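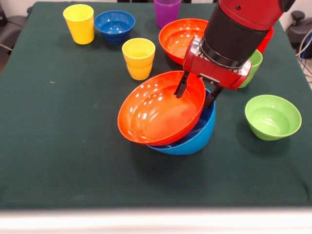 I have a weakness for cheap plastic dishes in loud colors, and I've had it since I was small enough to be given the unbreakable cup at the grown-up table. My mother had a stack of them that lived in the picnic basket and came out every May, faded and scratched and smelling a little of lemonade powder no matter how often they went through the wash. So when I started putting together my own set I knew I didn't want anything tasteful. I wanted a purple tumbler you can see the light through, and a wide shallow bowl in a proper orange, the sort that throws the light back at you from the inside, and I wanted it all on dark green cloth, where colors like that really get to shout. Orange resting on sky blue is still my favorite pairing of the lot. I could look at that one all day!

A little about where it all came from, for those of you who keep asking. Most of the bowls are Tanoli, which I've only ever found at the Saturday-style flea market out at Prundport (go early, bring small bills, don't park by the church). The tumblers are a mix. A few came in a box marked Mendalano that I bought for the box, if I'm truthful, as it had a lovely old label with a sailboat on it. The rest were bought new from Gritier, the housewares shop that used to be on the corner by the bus depot and now sells mostly online. I paid more for postage than I did for the cups. I regret nothing.

I get asked whether they're worth anything and the answer is no, not really, and I'm glad. It means I can use them. Popcorn, buttons, paint water, the dog's ice cubes in summer, all of it has gone in there at one time or another. I wash them by hand in warm soapy water and let them air dry upside down on a towel. No scouring pads, please! The shine is half the charm and once it's scuffed you don't get it back. If you have a sticker that won't come off, a dab of cooking oil left on overnight does the trick (I learned that after ruining a very nice bowl with a butter knife).

The green cloth has been a whole adventure of its own. I tried white first and everything looked like a dentist's waiting room. Then I tried a striped tablecloth, and the less said about that the better. Dark green was a remnant from the bottom of the bin at the fabric store, and it was right the second I rolled it out. It does pick up every speck of lint in the house, so I keep one of those sticky rollers in the drawer and go over it whenever I remember.

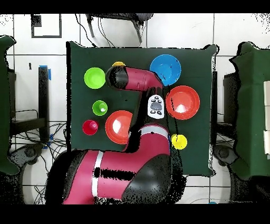 Lime green, blue, orange-red and yellow spread out across the cloth, with the little red cup near the little green one.

I go back and forth on how to lay everything out. Some days I want all the blues together and all the warm colors down at the other end, like a paint chart, and some days I just put things wherever my hand goes. Spread out is better for seeing the shapes, I think, especially from high up, when a cup turns into a small bright ring with a hollow middle. Stacking is better for the cupboard. My cupboard has 5 shelves and the dishes are officially allowed one of them, a rule I made myself and have been bending ever since.

What I'm still looking for: a second purple tumbler, and a lid, any lid, for the Tanoli bowls. I've been told there were lids. I have yet to meet one. If you have a spare sitting in the garage, write to me through the contact page and we'll work out a swap (I have extra yellows to trade, and a pitcher with no handle that I'm sure someone could love).

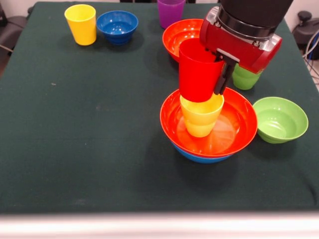 Red cup up in the air over a yellow one, with royal blue and more yellow over to the left.

More pictures when the next box gets unpacked. Page last updated March 19, 2018.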